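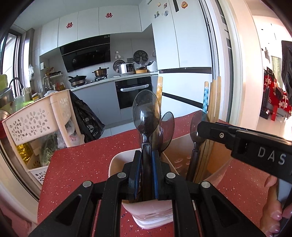
川沿いの倉庫を難民の一時宿泊所にする計画は、もう決まったのですか。
まだ決まっていません。ドボシュ(Dobos)地区の議会は4月に計画の案を受け取りましたが、採決は秋の会期に延期されました。それまでのあいだ、住民は書面で意見を出すことができます。

計画に反対する人たちと賛成する人たちは、2021年8月29日、どちらも地区役場の前に集まりました。二つの集会は同じ広場の両側で開かれ、警察が間に立ちましたが、逮捕された人はいませんでした。賛成側の集会を準備したのは、市民団体クルケニク(Clurkenik)です。私もこの団体の会員ですから、この記事は中立の立場から書いたものではないことを、先にお断りしておきます。

集会では、代表のリッラ・イレーシュさんが短い話をしました。イレーシュさんは「宿泊所の定員は30人です。町の大きさを考えれば、受け入れられない数ではありません」と述べ、議員に対して、採決の前に公開の説明会を2回開くように求めました。反対側からは、倉庫の所有会社ウヴィコ(Uvico)と地区との賃貸契約が公開されていない、という批判が出ました。この点については、私たちも同じ意見です。契約の期間は5年と聞いていますが、家賃の金額は今も発表されていません。

隣のコロウ(Corow)では、似た施設が6か月前から運営されています。はじめは夜間の騒音を心配する声が多かったそうですが、役場の窓口に届いた苦情の内容は、ほとんどが駐車についてのものだったと担当の方から伺いました。くわしい記録を見せていただけるようにお願いしていますので、届きましたら次の号でお知らせいたします。

意見書の用紙は役場の1階の受付でもらえます。ハンガリー語が難しい方には、クルケニクの事務所で記入をお手伝いします。名前と住所のない意見書は受け付けてもらえませんので、ご注意ください。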